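The Pudetti at Bedville

Print this page | E-mail this page
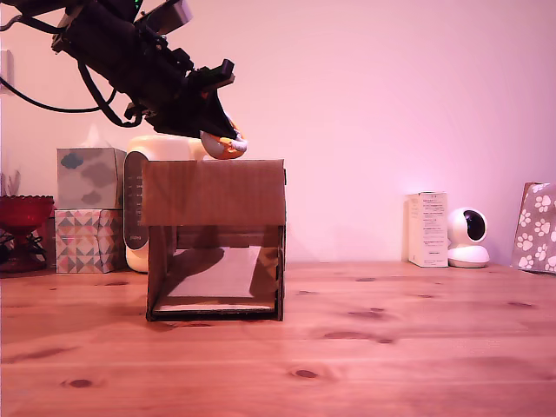 Orange and white, just above the cardboard.

The car was lot 164, a Pudetti four-seat coupe in dark green, and I was paid to inspect it before the buyer's money cleared. The instruction came from Kirnlow, who insure vehicles of that type and do not like surprises. I drove to Bedville in January and arrived at the storage unit at ten past eight.

The seller had left the key on the front offside tyre, as agreed. There was a note under it. The note said the battery was charged, the fuel was fresh and the driver's seat should not be moved.

I began with the body. Paint depth was even across the bonnet, roof and both doors. The nearside rear wing gave a higher reading, consistent with a repair and a respray carried out to a good standard. The chassis number matched the registration document. The sills were sound. There was light surface corrosion on the exhaust brackets and none on the floor.

The engine started on the second turn. Oil pressure rose to normal and stayed there. I let the car idle for 11 minutes and wrote down the temperature at each minute. The fan cut in at the correct point. There was a faint tick from the top of the engine, which disappeared when warm and which I recorded as acceptable for the model.

The service book had been stamped throughout by one garage, Domínguez, a business that closed some years ago. Every stamp was in the same position on the page, square to the edge. Against each one somebody had written the mileage in blue ink, and after the mileage a second, smaller figure. The second figure was always between 4 and 8. I took it for a tyre tread depth, but it rose as often as it fell.

I got into the car last. The seat was too far forward for me. My knees touched the underside of the dashboard and I could not work the clutch properly. The road test is part of the standard inspection and I was not able to do it in that position. I read the note again. It gave no reason and it was not signed.

I measured the seat. From the front edge of the cushion to the pedal I made it a short distance, suitable for a driver a good deal smaller than me. The runners were clean and greased, but the grease had not been disturbed. On the carpet behind the seat the pile stood up as new. In front of it, under the pedals, there were two worn patches, close together and very neat.

The second figure, then. I went back to the book and looked at the dates beside the stamps. The lowest figures fell in winter and the highest in summer. I turned to the inside back cover, where there was a pencil column headed "cushions".

I put the book away and telephoned Kirnlow. I asked whether the road test could be waived. They said it could, provided the report stated why. I said that the driving position was not adjustable. They asked whether this was a fault. I said it was not.

The report ran to 8 pages. Under "Seats and trim" I wrote: front seats original, leather in good order, driver's seat fixed by request of seller. I gave the valuation without deduction. The buyer, I was told later, was tall, and had already asked for a quotation to have the runners changed.

I locked the car, put the key on the tyre and the note back under the key – face up, where the next person would see it.

Contact us | Copyright, all rights reserved | Back to top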